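Wulldale students teach two robot hands to clear a kitchen counter

By Niamh Ó Néill
December

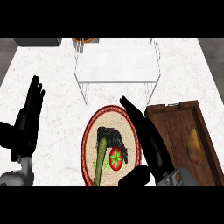 The robotics club at Wulldale High has spent the whole fall in a kitchen that exists only on a computer, and it may be the most fun anyone has had in Room 19 in years. The club is building an entry for the Totilska Challenge, a contest for school teams that asks students to program a pair of simulated arms to tidy up after a meal. Every run starts with a fresh layout, and the one the students were working on when I visited was a tough one: a red-rimmed oval plate with a tomato and a long green vegetable on it, a pear off to the side in a wooden tray, and a clear stand behind the plate that almost vanishes against the white marble. The club calls that sort of layout a "ghost" and gets a little thrill whenever one comes up.

"The first time we got a see-through stand, I stared at the screen and couldn't work out what we kept bumping into," said Éabha Hayes, a junior who writes most of the code for the right hand. "Now I love them. If you can plan around glass you can plan around anything."

The team has 239 practice layouts saved so far and tries to get through a batch of them every afternoon before the late bus. Hayes and her teammate Ruairí Gilmartin split the work by hand, one student to each arm, and they argue cheerfully about who goes first. Gilmartin has the left. His current project is teaching it to hold back, stay clear of the food and come in only when the right hand needs help with something long or awkward.

That takes more patience than you might think! Each hand has a full set of fingers, and every finger has to be told how to bend. Early on, Gilmartin said, his hand would close up into a fist halfway across the counter and stay that way until somebody restarted the program. He has kept a recording of it, set to music, and was happy to play it for me twice.

Kevin Madigan, who teaches physics and runs the club, started it 2 years ago with a handful of kids and a secondhand desktop. He now has 39 names on the sign-up sheet, a few of them from the middle school next door. Working in simulation means a student can try a wild idea, send a tomato flying and reset the counter in a second, and Madigan said beginners get bold very quickly once they figure that out.

The software the club uses is called Kinoshita, and the computers came through a grant from Trornurar, a machine shop out on the county road. Gobnait Lynch, who manages the shop, stops in when she can. She sat with the freshmen for most of an hour during my visit, sketching finger joints on the back of a worksheet and fielding questions about gears.

The first round of the contest is judged online. The team has to submit its program along with a short written report, and Hayes said the report is the part they've been putting off. Anyone at Wulldale who likes to write is welcome to come by Room 19 after the last bell, no coding needed.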